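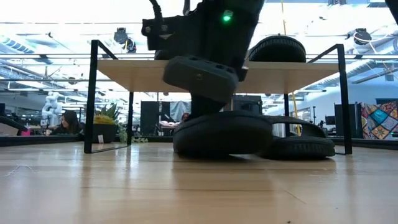 Abb. 2: Greifer über dem vorderen Ring, ein dritter Ring oben auf dem Brett.

Zur Erinnerung an die letzte Stunde: Beim Clesumar-Verfahren lernt die Strategie aus vorgeführten Bewegungen und sagt jeweils 30 Schritte auf einmal voraus, bevor sie wieder hinschaut. Trainiert haben wir mit 300 Vorführungen, und wer mag, darf gern mit weniger experimentieren (es lohnt sich wirklich!). Schwierig wird es, wo sich zwei schwarze Ringe überlappen, denn die Kante dazwischen ist im Bild kaum zu finden. Schauen Sie sich dazu bitte in Ruhe den Tokinen-Datensatz mit seinen 1.584 Episoden an und notieren Sie, wo der Griff misslingt.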